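Whiteboard in bed: anyone else plan this way?

mossgate197
ok so been home with a bad back since August and cant sit at a desk. been doing all my planning on a big white board laid on the bed. groceries, bills, the Gemton move. works great?? anyone else

Drerkeo_fan
No. Bed is for sleep. I did this one winter and was up till 2 thinking about the gas bill.

pennyjar
same but with paper. 200 index cards, lost half in the sheets lol

mossgate197
fair. I flip it over at 9 pm tho

Mererid Powell
Disagree with Drerkeo. Had one on my lap for weeks after surgery, slept fine. Get a lightweight one, mine was a Stetix. Wipe it dayly or it ghosts.

Drerkeo_fan
Surgery is diffrent. Back pain, you should be up and walking.

mossgate197
I do walk. around 2,000 steps. anyway, board:

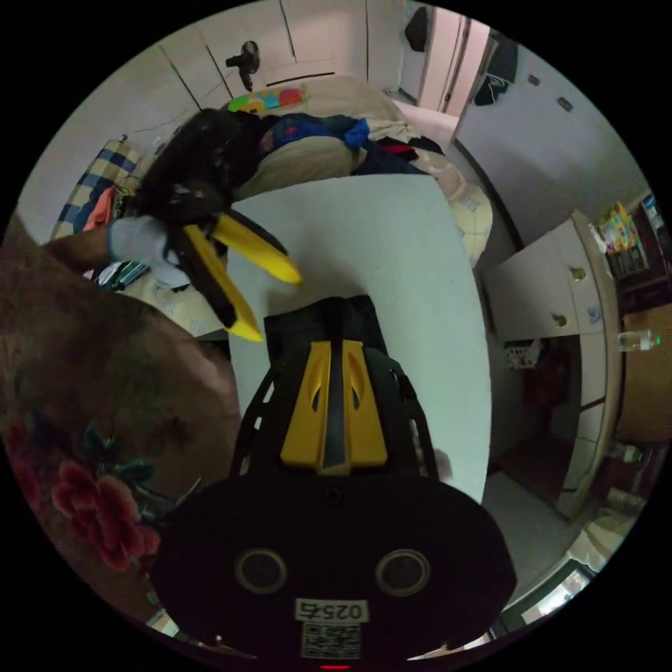
the board, bedding past the far edge

pennyjar
bigger than I figured. where do you put it at night

mossgate197
behind the door

Drerkeo_fan
Still say kitchen table.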